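Ticket 206: wrist tracking drifts when I grip something low down
Project: Tillus (two-arm helper robot, shared workshop build)
Category: Tracking / recording
Status: Solved, with one loose end
Opened: May 2022

What I'm trying to do

Tillus is meant to tidy chairs. That's the whole dream: two arms on a wheeled base, and at the end of the evening it trundles round and tucks every chair back under its table. To teach it, I wear a band on each wrist with marker cubes on top and a tracker box slung underneath, plus a camera on my head, and I move chairs myself while everything records. The wrist positions then go through Zamfir, our little replay program, which turns them into gripper paths for the arms.

It mostly works and it's brilliant when it does. The first time I saw my own clumsy reach come back as a smooth line on the screen I made everybody in the workshop come and look.

What goes wrong

When I hold a chair by a low rail and pull, the left wrist jumps. In Zamfir it shows up as a sideways kick, then a slow slide back to where it should be. The right wrist stays good through the same pull. If I only hover my hands near the chair without gripping, both wrists are fine.

The kick is worst in the first moment of closing the hand. It happens with light chairs and heavy ones. It does not happen if I stand still and wave my arms about at chest height, which is of course how I tested the bands in the first place. Lesson learned.

Setup

Head camera, wide lens, fixed exposure.
Two wrist bands, black straps, marker cubes printed on the workshop printer.
One tracker box per wrist, hung below the band.
Zamfir for replay, Hirkano for storing the takes.
Indoors, hard patterned floor, mixed light from the windows and ceiling.

First tries

Swapped the left and right trackers over. The kick stayed on the left wrist. So the tracker box itself is fine, which cheered me up no end as I had been dreading opening one.

Swapped the straps as well. Same again, left wrist.

Reprinted the left cubes, thinking a corner might be smudged. They came out lovely and sharp and made no difference whatsoever.

Turned off the head camera markers and ran on the boxes alone. The kick got smaller but the slow slide afterwards got worse. Turned the boxes off and ran on the markers alone: big kick, no slide. That was the first useful clue, as it says the kick comes in through the camera and the boxes are left to drag things back.

Looking at the takes one picture at a time

I should have done this on the first evening. I pulled a bad take out of Hirkano, a two-handed grip on the blue wooden chair, and stepped through it slowly instead of staring at graphs.

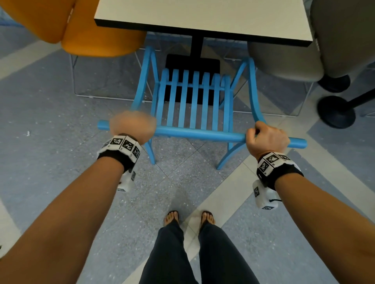
My left hand is a smear at just the moment the numbers go wrong, while the right is much crisper. I'm right-handed, and I think I set the right hand first and then snatch at the rail with the left to catch up. So one arm is nearly settled and the other is still moving fast, and Zamfir was treating both sets of markers as equally trustworthy.

I went back over the other bad takes with that in mind and it's the same story over and over. Left hand arrives late, left hand arrives quickly, left wrist kicks. I was so pleased to have found a real cause that I forgot to eat my sandwiches.

Second round of tries

Shorter exposure. This was the big one. The recordings are darker but the marker edges hold together through the grip. I had the exposure long because the workshop is gloomy after tea time and I liked having a nice bright picture. Tillus does not care about a nice bright picture.

More light. I moved two lamps so they bounce off the ceiling. Pointing them straight down made a glare on the white cubes and the markers washed out, so don't do that.

A blur check in Zamfir. For each wrist it now looks at how sharp the marker edges are and leans on the tracker box when they go soft. It's 37 lines and not pretty, but it only touches the wrist that needs it. Before this I had one setting for both arms together, which was daft.

Slower hands. I now reach with both at once and pause before pulling. It feels like practising a dance step, and after an evening of it I was doing it with the kettle at home.

Results

I ran the old takes through the new Zamfir first. Most of the kick has gone even from those, though the really smeared ones still wobble and I've marked them as not for training. Then I recorded a fresh batch with the shorter exposure. No kicks on the left wrist at all! The longest clean stretch is 1,615 pictures in a row, walking up, gripping, pulling, letting go and stepping back, and the replay follows it like a dog on a lead.

I also put one of the new paths on the real arms, at crawling speed with my hand on the stop button. Tillus closed both grippers on the rail and drew the chair back without a twitch. I may have cheered.

Loose end

The short cord on the right tracker box sticks out in a loop and I'd like it tucked in before it snags on a slat. It has nothing to do with the kick, but I noticed it while stepping through the takes and can't stop seeing it now. I've tried tape, which peeled. Next is a little printed clip. If anyone on the Trolleck build has a drawing for one that fits a strap this wide, please drop it in the shared folder.

Notes for anyone with the same fault

Test your bands doing the job you want the robot to learn. Chest-height waving told me nothing.

Check each wrist separately. An average of the two looked perfectly healthy the whole time.

If you copy my blur check, the cut-off will need setting again for your own camera and light. Start with it loose and tighten it until good takes begin to suffer, then go back one step. Mine was far too strict to begin with and it threw out half of a perfectly decent evening.

Keep your worst take. I've saved the blue chair one in Hirkano under "left snatch" and I run it after every change to Zamfir — it has caught one silly mistake of mine already.

Closing this as solved. The clip will get its own ticket, and the next job for Tillus is steering round table legs, so I expect to be back here by September at the latest with a new set of puzzles.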